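Leftover Food at Lunch in the Nel Dining Hall
Project report, Introduction to Food Studies, Bedham College
Author: Zodwa Nkosi

1. Background

In the Nel dining hall every student takes the food by himself or herself from the counter. The plates go back on a moving belt behind a small wall, so the person who left the food does not see it again. I worked at this belt in my first year, and since that time I wanted to know how much we throw away and which food it is.

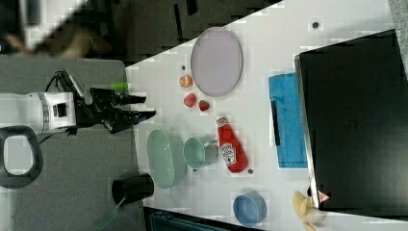
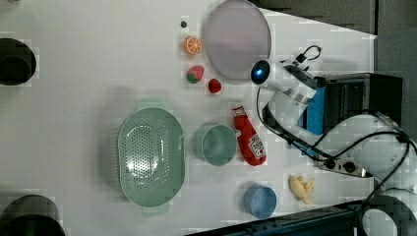
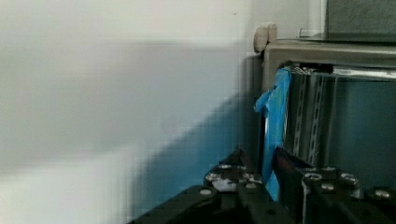

Figures 1 to 3. Figures 1 and 2: lavender plate on a white table. Figure 3: off-white wall and gray metal equipment.

My questions were the following. How many plates come back with food on them? What kind of food is left most often? Does a small change at the counter make a difference?

2. What other people wrote

Most of the texts from our course reader speak about waste at home. There the common reasons are buying too much and forgetting what is in the refrigerator. In a dining hall these reasons are not so useful. The student pays one price at the door and must decide the amount very fast, with other hungry people waiting behind. An older student report from Brutden, which our department keeps in the library, says that the first dish on the counter is always taken in the largest amount. I used this idea later for my change.

3. Method

I stood at the belt during eight lunches in October. For the first half of the lunches the counter was as usual. For the second half, the kitchen company Trirkano agreed to make one change: the rice and potatoes, which are normally first, were moved to the end, after the vegetables and the main dish. The menu was repeated, so I could compare the same dishes.

I wrote down a plate as "with leftovers" if there was more than a large spoon of food on it. Bones, fruit skin and lemon pieces were not counted. For every such plate I marked the main kind of leftover food. I did not weigh single plates, the belt is too fast for this. The kitchen staff weighed the full waste bucket after each lunch and gave me the paper.

I did not tell the students what I was doing before they ate. If someone asked me at the belt, I explained it.

4. Results

In total I saw 1042 plates, and 616 of them came back with leftovers. This is more than I expected. I had thought it would be less than half.

Rice was the most common leftover food, then potatoes, then cooked carrots. Meat was left very seldom. Bread was a special case — many students took a roll, bit it one time and put it under the napkin, so I surely missed a part of them.

When the rice and potatoes were at the end of the counter, the bucket was lighter on every day except one. The exception was the day with fish stew. Many students did not like it and left it almost complete, and the order of dishes could not help with that.

The vegetables gave a mixed result. Students took more of them when they came first, but they also left more of them. I can not say from my numbers if more vegetables were really eaten.

5. Discussion

The order of the dishes seems to have an effect, but I must be careful. The second half of my lunches was in the week before the autumn break, and some students had maybe left already. The plates on these days were fewer, so a lighter bucket is partly normal. It would be better to change the order every second day.

There is also a problem with my way of marking. A plate with two spoons of rice and a plate with a whole portion of rice are the same in my table. The kitchen paper shows the weight, but it includes waste from cooking on 3 of the days, and I could not separate it afterward.

I talked with the cooks during the break. They said that students ask for "just a little" when a person serves them, and take a lot when they serve themselves. One cook suggested smaller spoons for the rice. I think this is easy to test and costs almost nothing.

6. Next steps

Trirkano will keep the new order until the end of the term. I would like to repeat the counting in spring with the smaller spoons, and with a second person at the belt who looks only for the bread. The tables with all counts are in the appendix, and the weighing papers can be seen at the department office.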